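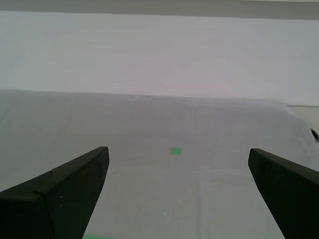
Re: [sustdale-swap] Felt dots under the speakers?

Nives Cirillo wrote:

> I finally tried the felt squares everyone was raving about in December.
> Put one under each corner of both bookshelf speakers, so the speakers
> don't touch the shelf at all now. The difference is huge. The bass is
> tighter and voices come forward. My husband heard it from the kitchen
> and asked if I'd bought a new amp. Dondcombe sells a treated version
> that's supposed to be better still. Has anyone compared the two?

Nives, I'm glad you like how it sounds, and I'm not trying to talk you out of it. But I'd want to know a few things before the rest of the list runs off to buy treated felt.

First, did you move the speakers when you put the felt in? You must have picked them up. Did they go back in exactly the same spot, same angle, same distance from the wall? Moving a small speaker a couple of inches nearer or farther from a wall will change the bass in a way anyone can hear, and it costs nothing. I've fooled myself this way more than once. I spent a whole evening admiring a new set of cables and then noticed I'd shoved the left speaker back to reach the terminals.

Second, how long was it between listening without the felt and listening with it? If you played a song, got up, cut felt, peeled the backing, lifted both speakers and sat down again, that's a long gap to carry a sound in your head. I can't do it. And was the volume knob where you left it? A little louder nearly always sounds better.

As for your husband in the kitchen, did he know you were working on the stereo? If he could hear you banging around in there, I wouldn't call him a neutral party.

I did try this myself last winter with the old Pruvelach pair. My shelf is particle board and it does buzz on low notes, so if felt was going to help anybody it should have helped me. My daughter put it in or took it out while I stood in the hall, and she taped the positions so the speakers went back where they started. We did 3 rounds before she got bored. I got 2 right and would have sworn to all of them. That's no kind of proof either way, I know — but it was enough to keep me from spending money.

What did stop the buzz was taking the glass picture frames off the shelf.

On the Dondcombe stuff, I read the page. It says the felt is "energy treated" and doesn't say with what. There's a graph with no numbers up the side. The price for a pack is $76, and I can get a sheet of plain felt at the craft store for pocket change. If somebody already owns a pack, I'd be happy to borrow it and run the same test, with more rounds this time and a more patient helper.

Also, does anybody still have the manual for the Ninh turntable? The scan in the files section is missing the page on setting the arm height.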